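Search this site Advanced search

4. Where utensils are kept between meals

4.1 Setting and material

The second part of our study concerns the small eating and serving utensils, that is, spoons and chopsticks, and the places where they stay between one meal and the next. In the earlier part, on plates and bowls, we found that households in Grultcombe had quite fixed habits. A bowl has one shelf and it goes back to this shelf. With spoons the situation is less clear. They are light, they are used by everybody, and they travel between the sink, the stove and the table several times in a day. For this reason we decided to treat them separately.

The material comes from the Skatine household survey, which was carried out in the Ondarmont district and in Grultcombe. The survey covered 280 homes and shared kitchens, and it gave 3369 written entries on single utensils. Each entry notes the kind of utensil, the surface or holder where it was found, and whether other utensils were within reach of the same hand. We did not record the age or the price of any piece. Entries on knives were removed before the analysis, because many homes keep them apart from other things for safety, and this would hide the pattern we wanted to study.

4.2 Utensils lying on the table

The most common place outside the kitchen drawer was the dining table itself. We call a utensil "resting" when it lies directly on the surface, with no plate, cloth or holder under it. Resting spoons were often found in pairs, and the two spoons of a pair were usually placed in the same direction (Figure 3). This was the case even on round tables, where the edge gives no straight line to follow. Our coders first wanted to mark such pairs as "set for a meal", but this label was given up after a short trial, as a pair of spoons without any bowl near it can mean many things. In the final scheme a pair is described only by direction and distance.

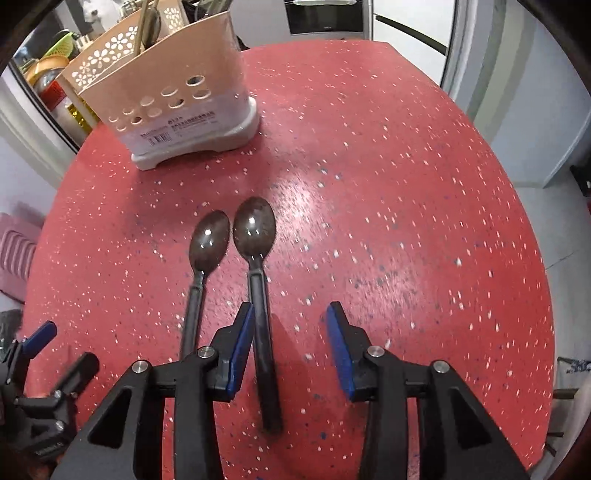

Figure 3. Two metal spoons resting side by side on a round red speckled tabletop, bowls pointing the same way.

Distance was coded in three steps: touching or nearly touching, within one hand width, and farther. The first step is wide on purpose. From many viewing angles it is difficult to say if two spoon bowls really touch, and two coders would often give different answers. When we joined "touching" and "nearly touching" into one class, the agreement became good enough for our use.

Surface pattern had a small effect on the work of the coders. On a speckled or printed table, dark and shiny pieces were easy to find, but thin light pieces, and also clear plastic, took more time. We therefore asked for a second look at all tables with a strong pattern. This second look added entries in 8 homes.

4.3 Utensils in a standing holder

The second common place was a standing holder, or caddy. Georgiou (in the report on the first survey round) treats the caddy as a kind of drawer without a lid. We think this view needs some correction. A drawer hides its content and usually has sections for each kind. A caddy shows its content and in most cases mixes it.
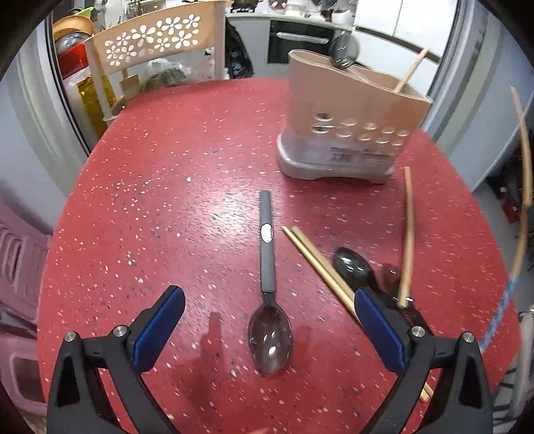

The mixing follows from the shape of the holder. Spoons stand with the bowl up, so their wide part takes the space above the opening, while chopsticks need very little space and can be pushed in between. A chopstick is also lighter and leans easily to one side. In our entries, plastic serving spoons and bamboo chopsticks were found again and again together, both in the caddy and on the table near it. We coded the pieces near a caddy as a separate class, "beside holder", and did not count them as resting, even when they lay directly on the surface.

This class was larger than we expected. Almost 3 in ten of the table entries from September belong to it. One possible reading is that people put the utensils down close to their holder and consider them as put away – at least until the table is needed for something else. Another reading is that the holder is being filled or emptied at the time of the visit. Our entries give one moment only, and they cannot decide between the two.

For the comparison in Section 5 we keep both classes apart. Chopsticks are entered as single pieces there and not as pairs, since a pair is often divided between the holder and the table.

Last updated: May 22, 2019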